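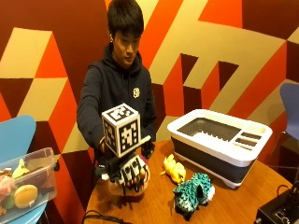

Last edited: August, 18:40

Posting this for anyone else running glove capture, as it cost us a good part of the month. Short thread.

1/ The fault: hand position drifts during a take. No error, no warning light. The log says tracking is fine all the way through. Played back, the hand ends up 30 mm to one side of where it should be.

2/ Everaldo Vieira spotted it when he tried replaying soft toy pick-ups on the arm at Nunville. The gripper closed on air, then came down on the rim of the dish rack hard enough to trip the force limit. Nothing broken. He hit the stop anyway, which was right.

3/ We blamed the calibration first and redid it. Same result. Then we blamed the Plovora driver and rolled it back. Same again. 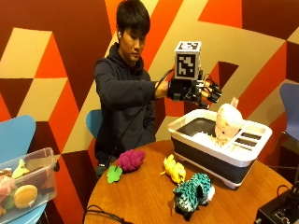
4/ The cause was the bracket under the marker cube. One screw had worked loose, so the cube could turn slightly whenever the cable pulled. Reaching across the table was worst – the cable goes tight at full stretch.

5/ Rosimeire Bragança checked the older takes against a fixed point on the table. 18 out of 40 are no good. They've been pulled from the training set.

6/ Changes so far: thread lock on the screw, more slack in the cable, and a touch on the fixed point every 10 takes. If it's out by more than a couple of millimetres, we stop.

7/ Still open: the arm should not have trusted that path at full speed. First replays now run slow, with someone on the stop button. Adalberto Portela is writing the check for it.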